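Group 4, project report, spring semester
Anikó Szénási, Noura Yammine, Callum Bramwell
Supervisor: Mariann Fülöp

# Teaching a robot to handle an expansion card: hand guiding compared with remote control

## 1. Task

Our project is part of the Ledum work on taking apart and rebuilding old office computers. The other groups had the memory modules and the hard disk. We had the expansion card. The robot must take the card, bring it over the open computer, and put it into its slot on the motherboard. It must also do the same in reverse.

The question from our supervisor was which way of showing the task gives better demonstrations. We compared two ways:

- **Hand guiding.** A person holds the arm near the gripper and moves it. The arm compensates its own weight.
- **Remote control.** A person moves a small input arm (the Bollari) on another table, and the robot arm copies the motion.

We did not try to program the path by hand. The group before us did this in the fall and their report describes the result well.

## 2. Setup

The computer is a Dell tower, lying on its side with the side panel removed. The position of the case changes a little between sessions, because we lift it away in the evening, and we decided not to fix it with clamps. We wanted the demonstrations to contain this variation.

The gripper has narrow fingers. In the first weeks we used wider ones, and they touched the neighboring parts before they reached the card. Gergely Tóth from the workshop made the narrow ones for us in one afternoon and we are thankful for it.

The arm is controlled at 1000 Hz. The force data is also read at 1000 Hz, but we save it at a lower rate together with the camera pictures. All recording was done with Vorix. We had to write one extra script, which joins the force file and the camera file by time stamp. In the first version the two clocks did not agree and the contact with the slot appeared in the data before the card was there. We lost four days with this error. The older files could not be repaired, so we deleted them and they are not included in any number below.

## 3. How we recorded

Three of us gave demonstrations. Each person did a short practice first, and the practice was not saved. After this we changed the operator every half hour, because the remote control makes the wrist tired.

One demonstration starts when the gripper closes on the card and ends when it opens again. The operator then says "good" or "bad" aloud and a second person types it in. At first the operator decided alone, but Noura and Callum had different opinions about what is a good insertion. We then agreed on three conditions:

1. The card sits straight in the slot, checked by eye from the side.
2. The gripper did not push against the case.
3. There was no pause longer than three seconds in the air.

The third condition looks strange, but long pauses are a problem for the training. The model learned from them to stop above the motherboard and stay there.

## 4. Results

We recorded 339 demonstrations and kept 241 of them after the check. The most common reason for removing one was a tilted card. The second was the pause.

Hand guiding was easier to learn. Anikó needed only a few tries before her first good insertion, and you feel the slot directly through the arm. But there are two disadvantages. The hand of the operator is in the camera view for a large part of the time, and the model cannot have this hand when it works alone. Also, the force sensor measures the hand together with the contact, and we found no clean way to separate them.

Remote control was slow in the beginning. The operator has to understand the depth from two camera views, and the last centimeter above the slot is difficult. All of us approached too far to the rear of the case. After some practice it became better, and the recordings are cleaner: no hand in the view, and the force comes only from the gripper and the card.

A detail which surprised us: with remote control we all started to bring the card down at a small angle and let one end go in first. None of us did this with hand guiding - there we pushed straight down. The angled way needs less force. When we went back to hand guiding and used the angle there too, it also worked better.

For the final training we used only the remote demonstrations. We know that the comparison is not completely fair, because those came later and we were more experienced. Mariann told us this already in the middle of the semester, but there was no more time at the robot to record a second series in mixed order.

## 5. Problems still open

- The gripper holds the card by friction. If it slips, the model does not notice it and continues with the wrong position.
- The slots are near each other. A camera lower on the side could help to choose the right one.
- The latch at the rear is not part of our demonstrations. A person closes it.
- The Bollari has no force feedback. Our request for the version with feedback was not approved before the deadline.

The scripts and the table of removed demonstrations are in the project folder under `card_task`. The next group should read the file about the clocks before they record anything.

## Appendix A: Pictures of the work

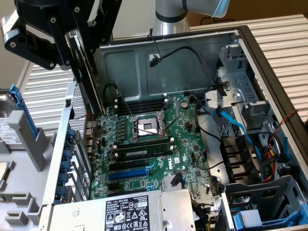
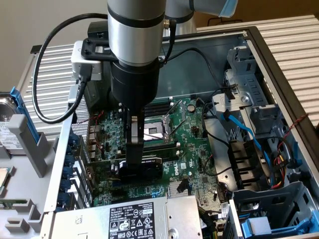 *Figures A1 and A2. Gripper and card at the open Dell computer.*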